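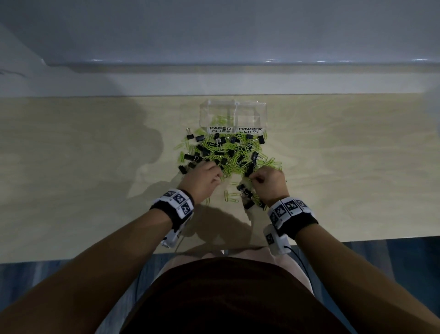
Cliltik abre centro de serviços administrativos em Dristport

Dristport, 10 de maio de 2025 – A Cliltik anuncia a abertura do seu novo centro de serviços administrativos em Dristport, que passa a concentrar as funções de faturação, arquivo e apoio a clientes até agora repartidas por dois edifícios em Dristelthorpe. A unidade emprega 104 pessoas e prevê a contratação de mais 20 até ao final de setembro.

O projeto foi desenvolvido em parceria com a Pešek, responsável pela adaptação do edifício e pelo sistema de gestão documental. Os contratos em vigor mantêm-se sem alterações e os clientes conservam os seus atuais interlocutores.

"Reunir as equipas no mesmo local permite-nos responder com maior rapidez aos pedidos das empresas da região", afirma Lenka Gajdoš, diretora de operações da Cliltik.

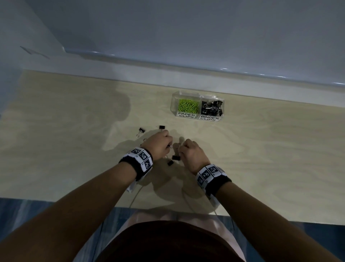
Formação e recrutamento

As candidaturas destinam-se a perfis administrativos, com ou sem experiência anterior. Os candidatos selecionados frequentarão um programa de formação remunerado com a duração de oito semanas, ministrado nas instalações de Dristport. 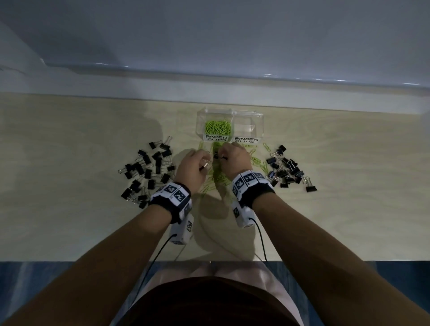
Clipes verdes numa caixa organizadora transparente.

O atendimento presencial em Dristelthorpe mantém-se até à conclusão da transferência do arquivo.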